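I started this post on Monday with a cup of tea and the idea of writing something cheerful about the new packing line, and then I deleted most of it, so what you're getting is the second go.

For anyone new: I work at Relell, we put together and send out electrical bits and bobs for hire. Extension leads, power strips, adapters, all the stuff that gets plugged in behind a stage or under a trestle table and comes back to us in a tangle. There are 12 of us on the returns side. In August the company bought a sorting system called the Druvo, and after a lot of drilling and a lot of men in clean boots, it went live.

I'll say straight off that I like it more than I thought I would! The old way, you stood at a bench and lifted every crate yourself, and by three in the afternoon your shoulders told you all about it. Now the crates come along a belt, the arm picks out whatever it recognises and drops it down the right chute. It's fast, it's a bit hypnotic, and my back has gone quiet for the first time in years. On a good day the machine gets through 300 items before the first tea break, and we'd never have got near that with a radio on and people chatting.

But (you knew there was a but) it hates cables. Anything with a flex wound round it, anything knotted up with its neighbour, it has a think, has another think, and then sends the lot down the reject chute. So what we have now is a job that didn't exist before, and we call it "the basket round". You take the rejects away in plastic baskets, find yourself a bit of floor, and untangle them by hand. Then they go back on the belt and the arm picks them up as if it had done all the work.

Six of us do the basket round, turn and turn about. The other 6 have moved over to testing, or went to Skonetti across the road when they were hiring, and I do miss them. The bench used to be noisy. You'd hear about everybody's kitchen extension and whose lad had passed his driving test. With the belt running you've got ear defenders on, so you save it all up for the canteen and by then you've forgotten half of it.

The pay is the same, before anyone asks. We did get an extra 20 minutes of training a week, which mostly means sitting at a screen learning what the different warning messages mean. I can clear a jam on my own now and I was ridiculously pleased with myself the first time. My old supervisor would have fainted, I couldn't work the franking machine.

What I can't decide is whether the basket round is the good bit or the leftovers. Some days it feels like tidying up after a very expensive toddler. Other days I'm quite happy down there on the tiles, no ear defenders, following one white flex over and under until it comes free, and I think well, this is the bit they couldn't buy. There's talk of a newer gripper from Simões next year that can manage flexes. We'll see. I've asked to go on the testing course anyway, and I'm waiting to hear. 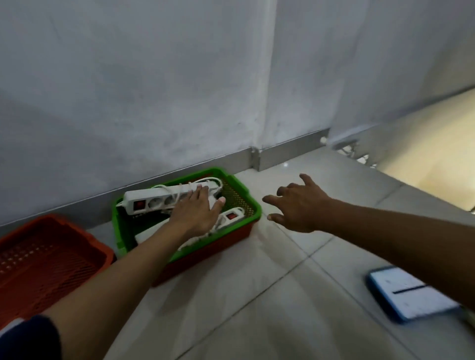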